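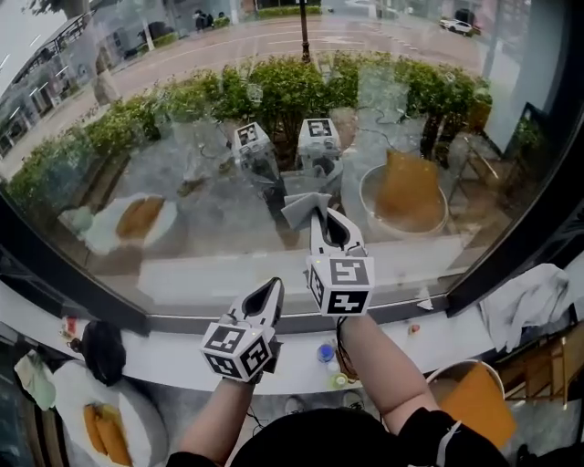 Galtero pair on window work, cloth in the right-hand unit.

Galtero hand-held grippers: setup and care
Page last revised June 23, 2025

The page covers the two Galtero units used for the Trerema cloth tasks. Both units are the same build, with two white fingers, soft black inner jaws and a marker cube at the base. Most of what follows applies to any task on the list. Where glass makes a difference, the text says so.

Marker cubes
Every printed face carries its own code and the left and right cubes are not interchangeable. Fit the cube dry, seat it fully on its base and tighten the screw until the cube no longer turns under light finger pressure. Overtightening splits the white housing from the inside, and the split does not show until the cube is off again.

Wipe the faces with a dry microfibre cloth. Glass cleaner lifts the print at the borders first, and a face with a broken black border will drop out of tracking well before it looks worn to the eye. Any face with a visible nick in the border is replaced as a complete cube. Single faces were tried in January with stick-on replacements and the position error doubled. Spare cubes are in the Brunner case, left and right bagged separately.

Work in front of a window puts a second set of cubes in view. Reflected codes are mirror-reversed and Romow rejects them at the decoding stage, but the detector still spends time on them as candidate squares. On the default settings this shows up as a lower tracking rate when both units are raised close to the pane. Two changes are in the current profile:

Minimum candidate size raised, so that small distant reflections are discarded before decoding.
Pose jump limit enabled, so that a single bad reading cannot move the unit across the room.

Neither change affects normal work at counter height. Leave both on.

Cable
The cable leaves the underside of the unit and should hang with enough slack for a full reach overhead. Check this before starting: arm straight up, wrist turned both ways, no pull at the connector. A tight cable does not normally unplug itself. It loads the connector sideways, and the first sign is a gap of a few readings in the finger opening log at the top of each stroke. If such gaps appear, change the cable before looking at anything else.

Do not tape the cable to the wrist. A loose loop of hook-and-loop strap further up the arm is enough.

Finger zero
Zero each unit with the fingers fully closed and nothing between the pads. Then open fully, close again and compare. The two closed readings should agree to the last digit shown in Romow. If they do not, the usual cause is lint in the hinge.

Do not zero on a folded cloth. The pads compress, the fold compresses further during use, and the offset is carried through every later recording in that file.

Cloth
Fold to four layers for glass and two for flat counters. Grip the fold well inside the pad with the free edge outward. A cloth held only by the tips of the fingers will rotate once the stroke changes direction, and the operator then corrects with the wrist, which spoils the stroke for later use. Wash new cloths before first use. Unwashed ones shed into the jaws and leave streaks on the pane whatever the fluid.

Pressure on glass is set by the arm and not by closing the fingers harder. The trigger should be held at the lightest point at which the cloth does not creep.

Pads
Pads are inspected every 500 cycles and changed on condition. The log stands at 1,835 cycles on the right-hand unit since the last full strip-down; the left-hand unit has done far fewer, and its pads are still the original pair. Look for a polished patch in the hollow of the pad and for lifting along the rim. A polished patch can be cleaned with isopropyl alcohol on a swab. A lifting rim cannot be glued back in any useful way and the pad is changed.

To change a pad, open the fingers fully, push the pad out from behind with a plastic tool, and press the new one in from the wide end. Zero again afterwards. A new pad is slightly thicker than a used one and the old zero will be wrong.

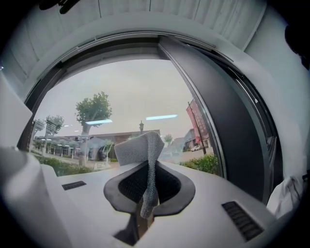 One reader writes that on his own Galtero the body gets noticeably warm after half an hour of wiping, and asks whether lint in the larger grille could be the cause or whether the vents can be ignored on short jobs.

Lint is the likely cause and the vents should not be ignored. Knitted cloth is the worst case, as the free end hangs close to the body and sheds towards it. Brush the ribbed grille along the slats with a soft dry brush, unit switched off and grille facing down, then do the small slotted vent the same way. Compressed air pushes the lint through to the board and is not used here.

If the body is still warm with both vents clear, look at the trigger setting. Holding the fingers hard shut on a thick fold keeps the motor brake loaded the whole time. Going from four layers to two for ten minutes will show whether that is the source.

Fluid needs a separate check. Spray goes on the cloth with the gripper held well away, never on the pane directly above the unit, where it will run down into the jaw and on to the top of the body. A unit that has been wetted at the vents is switched off, unplugged and left open overnight.

After use
Cloth out of the jaws, fingers left half open.
Pads wiped, cubes dusted, vents brushed.
Cable coiled loosely, no tighter than a hand's width.
Cycle count copied from Romow to the sheet in the Brunner case lid.

Storing a unit with the fingers closed marks the pads within a few days. The marks come out of new pads and stay in old ones.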